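Chapter 7
Task Allocation After Automation: The Case of Room Servicing

Learning aims
After this chapter you should be able to separate a job into tasks, tasks into steps, and steps into those a machine performs, those a person performs, and those that come into being once the machine arrives. You should also be able to read a task log and estimate residual labor from it.

7.1 Jobs and tasks

Chapter 6 treated automation as a change in output per hour. That measure is too coarse for service work. A room attendant does not hold one task but a bundle of them, and the bundle is rarely written down in full. When Callitz, an operator of mid-priced hotels, prepared to automate part of its bathroom servicing, its job sheet listed nine tasks. Malathi Gounder and Anqi Peng followed attendants for the whole of September and recorded 72 distinct steps. Most of the difference lay in the handling of small items: lifting them, judging whether they belonged to the guest, and putting them back.

Such steps are called interstitial steps. They take little time one by one, they have no line in the budget, and they require judgment. They are also the steps on which a cleaning arm spends most of its cycle, as a surface cannot be wiped until it has been cleared.

The planning team worked first in simulation. Each layout placed household objects on a bathroom surface and required the arm to grasp one of them without disturbing its neighbors.
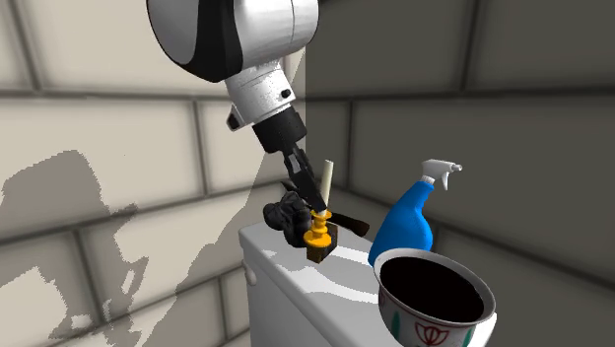 Figure 7.1 Simulated grasp of a candle in a yellow holder on a toilet tank lid. A spray bottle and a bowl share the surface.

The candle in Figure 7.1 is a simple object to grip and a difficult one to classify. It may be room decor, guest property, or waste. The simulation does not settle this question. At Callitz it was assigned to a new role, the exception clerk, who reviewed unclassified items from a desk on the service floor.

7.2 Residual labor

Let residual labor be the human time still needed to complete a task after the machine has done its share. It has three parts: preparation, exception handling, and correction. In the first trial, 954 items were presented to the system and 142 were referred to a clerk. Yamuna Salian, the floor supervisor, logged 138 of these as resolved without a visit to the room. The remaining four required an attendant to walk back.

The referral rate was therefore just under 15 percent. Two effects followed. Walking time for attendants fell, and the work that remained became more fragmented, with short periods of attention at intervals set by the machine. Attendants also lost the informal control over room order that they had previously held. Section 7.3 takes up the scheduling problem and Section 7.4 the question of pay grades for the clerk role.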